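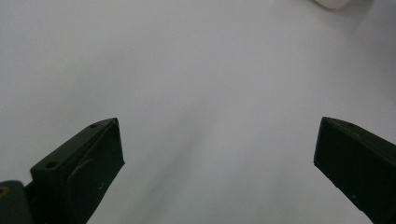

A gripper with its two fingers apart over a pale surface.

Hinds tram extension to open in March

Passenger service on the Hinds extension of the Ridine tram network will start in March, operator Jendasar said. The new section runs from the current end of Line 2 at Itgate to Hinds Hospital and adds seven stops.

Trams will run every 12 minutes until 7 p.m. and less often after that. Jendasar has hired 30 drivers for the route, and all have finished training. Park-and-ride lots at Itgate and Hinds Hospital have 600 spaces between them.

"Test runs are complete and the signals have been signed off," said project director Freya Whiteley. "Work left to do is mostly paving and shelters."

Bus route 76 will be cut back to Itgate when the trams start. Route 129 is unchanged. Existing monthly passes will be valid on the extension at no extra charge.

Media contact: Roy Hulme, Jendasar press office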